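Climber's claim of tower first leaves questions

Stoltport, Tue 30 June – Lamai Nuchit says she climbed the outside of the Prundon building before dawn on Sunday, alone and without a rope, in 74 minutes. So far the only person who has confirmed any of it is Lamai Nuchit.

The Prundon is 897 feet tall, the highest building in Stoltport, and has never been climbed from the street. Nuchit, 31, told reporters outside her apartment that she went up the north face using a set of hand clamps she made herself, rested twice on window ledges, and reached the roof before sunrise. She then took the stairs down, she said, and walked out through a loading door.
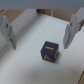 Police made no arrest. A spokesman said officers received no calls from the area between midnight and 6 a.m., a stretch in which delivery trucks and at least one street-cleaning crew would normally pass the north side. The building's manager, Reltach, said its roof door alarm did not go off. It would not say whether the alarm was switched on.

Nuchit has offered a short video of a city skyline at first light. It shows no part of the Prundon, and the same view can be had from the public parking deck on Lu Street, which is 300 yards away and charges $4.

Yesenia Bedoya, who was fined for climbing the old grain tower in August two years ago, is not convinced. "The ledges on that side slope outward," she said. "I looked at it for a whole winter and gave up. Maybe she's better than me. I'd like to see one scratch on the metal."

Reltach said a window-washing crew would check the north face this week. Nuchit said they would find nothing – her clamps have rubber pads and leave no marks. Asked to show the clamps, she said she had thrown them away.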